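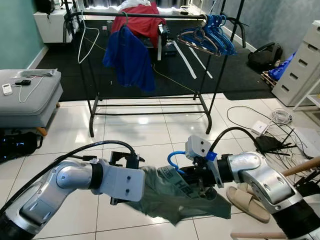 FOR IMMEDIATE RELEASE

Harndale Clothing Swap Moves to the Old Tokero Building and Doubles Its Hours

HARNDALE, April 20, 2019 – Hi, I'm Binta Nwachukwu, and I run the Harndale Clothing Swap. I usually get a friend to write these releases for me, but she's on vacation, so you're getting it straight from me this time!

The big news is that we're moving. Starting in July, the swap will be held on the ground floor of the old Tokero building on Zadholm Street, right across from the bus stop. If you've been to our last few swaps in the church basement you know why I'm so happy (one staircase, one working outlet, and a line for the mirror that went back to the boiler room). The new place has big windows, a ramp at the front door and a real parking lot with 125 spaces.

We're also going from three hours to six. Doors open at 10 a.m. and we close at 4 p.m., so people who work mornings can finally get here before the good coats are gone. I heard from a lot of you about the coats.

For anyone who hasn't been, you bring clean clothes you're done with, you get a ticket for each piece, and each ticket gets you something off the racks. Shirts, pants, dresses, jackets, kids' stuff, shoes in pairs. No money changes hands at all. If you don't have anything to bring, come anyway and ask at the front table for a starter strip of tickets, no questions asked. At our last swap 601 pieces went home with somebody new, which is our best count ever, and I still have the tally sheet taped to my fridge.

Please, please wash things first. Small holes and missing buttons are fine, and they go to the mending table, where Iyamu Tailoring is lending us two sewing machines and a very patient person to run them. They'll take up a hem while you wait, and they'll show you how to do it yourself if you'd like to learn. We can't take underwear, pillows or anything with mildew.

A word on T-shirts, since we get more of those than everything else put together. We love them! But last time nearly 200 were still on the tables when we closed, and most were adult extra-large. So this year T-shirts will be sorted by size, with a separate rack for old concert and team shirts, and whatever is left over gets cut up for the quilting class. If you have kids' sizes hiding in a drawer, those are what we run out of first.

The first 100 people through the door get a cotton tote bag, printed right here in town. There'll be lemonade and a reading corner for little ones, and my sister's band has promised to keep it quiet enough that we can hear each other talk.

You can drop clothes off early at the Harndale library during the week before the swap. Bags should be tied shut with your name on the outside so we can have your tickets waiting.

Reporters and photographers are welcome. I'm happy to talk any time, though mornings before work are best.

Contact: Binta Nwachukwu, Harndale Clothing Swap. Messages can be left at the front desk of the Harndale library.

###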